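Notes from a visit to Randia, February

Randia occupies the upper floor of a former print works and builds hand-held gripper tools for recording household tasks. A person carries the tool through a job, a camera on the tool records it, and the recordings go to a training group elsewhere. I asked to see maintenance in particular. Soledad Haverford, who runs the bench, gave me most of an afternoon.

## The bench

Every tool returns to the same bench after 10 hours of use. The log is a paper card in a plastic sleeve, one card per tool. Tool 17 was on the mat when I arrived, with 3,455 open-close cycles on its card since the last strip-down. The limit is higher for light work, but this one had been out on clothing and was brought in early.

Order of work, as I wrote it down:

1. Wipe the lens with a dry cloth, then check its mount for play.
2. Open the jaws fully and look at both from above. They should mirror each other.
3. Press sideways on each linkage bar. Movement at a pivot pin means the pin comes out.
4. Inspect the finger pads for lint, glazing and lifted edges.
5. Close on a feeler strip at three heights and pull.

Step 5 took the longest. The strip held at the tip and slipped at the base on the left side, so Haverford took the pad off, cleaned the seat with alcohol and refitted it. It held at all three heights on the second try.

## Wear

Pads are blue, textured, and treated as consumables. Textiles fill the texture with fiber, and a stiff nylon brush clears most of it. Zippers are harder on them. Teeth nick the edge of the pad, and a nick will later snag on knit fabric. Kenji Wojcik keeps the rejected pads in a drawer sorted by cause, and the zipper compartment was the fullest.

Pins are replaced in pairs. An earlier batch had been pressed in dry and squeaked badly enough to be heard on the recordings. The current ones get one drop of light oil, wiped off — any excess ends up on the fabric. I asked about sealed bearings. They were tried, and they made the jaw too wide to get into a sleeve.

## Checking against recordings

A tool is not signed off at the bench. It goes out for a short trial in a furnished room, and Wojcik reviews the result before the card is stamped. His test garment is a quilted puffer jacket laid flat on a bed, front up. He starts with the jaws wide open over the garment and checks that both finger pads are in view.

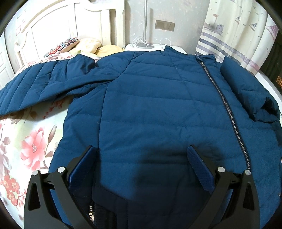
The second check is exposure. Dark matte fabric on a light sheet is a difficult combination, and the tool adds its own shadow. If the stitching lines cannot be followed in the recording, the camera settings are changed and the trial is repeated. Wojcik rejects a tool on this point more often than on grip.

Cards are retired at 2,000 hours and the jaw set is scrapped with them, though the camera is kept. Haverford would like the cards replaced by a counter in the handle. A prototype was on the shelf with its cover off, waiting for a connector.

Visits are by arrangement. The freight elevator was out of order, so allow for the stairs.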